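Monday, notebook, parcel bench

Arvid and I finally sat down and wrote out the handling rules, and wow, we've been sloppy! Half of it lived in Ustyna's head. So from today: bin gets checked empty before a run starts, both arms go to home before anyone reaches over the table, and whoever stops a run writes down why – even if it's just "bag slipped."
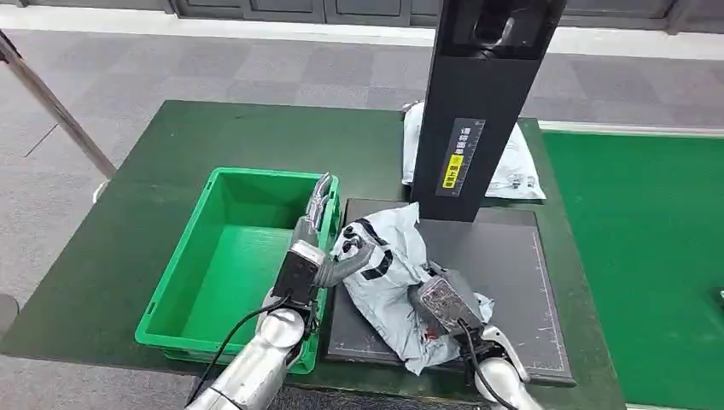

The one we argued over was regrasping. Gudrun wants a max of 2 tries on a soft mailer, then stop and log it. I'd been letting it go on and on (guilty), and that's how you end up with 11 tries in the Truretum log and no clue which one mattered. Her rule wins.

Still open: who signs off on a speed change? Arwel says anybody on shift, I say two people, and I'm not budging on that one. Also need to print the sheet and tape it up by the e-stop, big letters please. Ask Gunvor if Stallaner has a template we can steal.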